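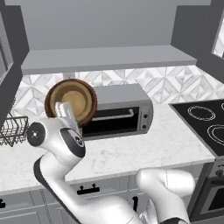
4. Setting up your Alcombe countertop oven

4.1 Choosing a place

1. Put the oven on a flat, level counter that can take heat.
2. Leave 3 inches of free space on both sides and behind the oven. Leave more above it if you have wall cabinets.
3. Check that the cord reaches the outlet without stretching. Do not run it under the oven or over the edge of the counter.

CAUTION: Do not use an extension cord or a power strip. Do not store anything on top of the oven, including when it is off.

4.2 Before first use

1. Take out the rack, the tray and the crumb pan. Peel off all tape and film.
2. Wash the loose parts in warm soapy water and dry them fully.
3. Wipe the inside with a damp cloth. Do not spray water or cleaner into the oven.
4. Slide the crumb pan in below the lower heating elements until it stops.

4.3 First heating

1. Plug in the oven. Open a window or turn on the range hood.
2. Turn the function knob to BAKE and the temperature knob to the highest setting.
3. Set the timer to 30 minutes and leave the oven empty.
4. When the bell sounds, turn both knobs to OFF and let the oven cool with the door open.

Note: A light smell and a little smoke are normal during first heating. If the smoke is heavy or does not clear, unplug the oven and see Section 9.

4.4 Rack positions

Upper: toast, melted cheese, thin slices.
Middle: cookies, rolls, small pizzas.
Lower: casseroles and small roasts.

Dishes must be marked oven-safe and must not touch the elements or the glass. Plastic and most melamine bowls are not suitable.

CAUTION: The door and top get hot. Use dry oven mitts. A wet mitt can cause a steam burn.

4.5 Keeping food warm

Turn the function knob to WARM and the temperature knob to 80 °C. Do not hold cooked food at this setting for more than an hour.

Rev. September 2023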